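Koppel Residents' Forum
Board: Libraries and Reading Rooms
Topic: Changes to loan periods at the Stodau branch

stodau_desk
Members are advised that, beginning in August, the standard loan period at the Stodau branch will be reduced from 6 weeks to 4. Renewals may be made twice, provided no other member has placed a hold. The branch currently has 1,282 titles in circulation, of which 204 are overdue. Comments are invited in this thread.

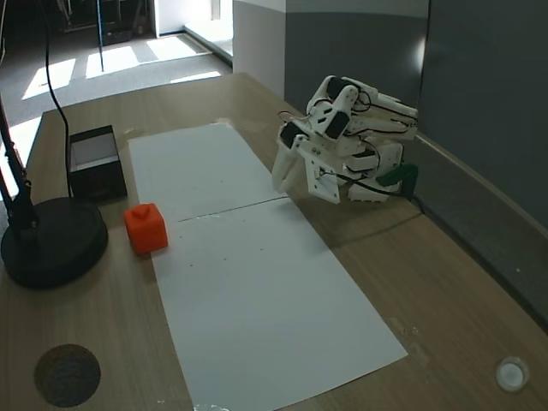

Page last changed: Wednesday, 4:12 p.m.

northbank_reader
Thank you for the notice. I wish to record an objection. Many members in the outlying streets visit once a month, when the Memalus bus service is convenient. A shorter period will place them at risk of fines through no fault of their own.

p_ledger
I respectfully disagree with the previous poster. Renewals can be made by telephone at any hour the desk is open. I waited 12 weeks for a single gardening manual last year, and the present arrangement favors those who already hold the books.

northbank_reader
The telephone line is open on weekday mornings only. Members who work those hours cannot use it. Would the branch consider accepting renewals by e-mail?

stodau_desk
Renewals by e-mail will be accepted once the Dimameck catalog has been brought into use at this branch. Until then, written requests may be left in the return box and will be treated as received on the day they are deposited. 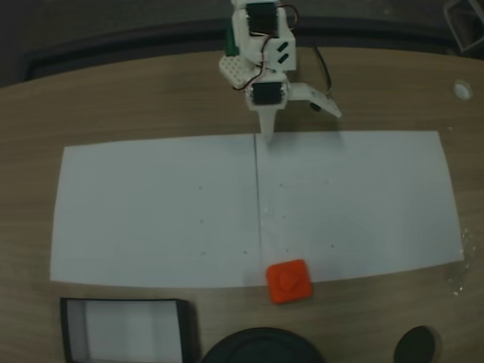 Requests should state the membership number and the full title of each item. Large-print books and language courses will remain on the 6-week period.

quiet_carriage
May I ask whether the new period applies to items borrowed before the change?

stodau_desk
It does not. Items already on loan keep the due date stamped inside the cover.

p_ledger
That seems a fair arrangement. I would still prefer a limit of one renewal on reference manuals.

northbank_reader
I cannot support that, and my objection to the shorter period stands. I will submit it in writing at the desk.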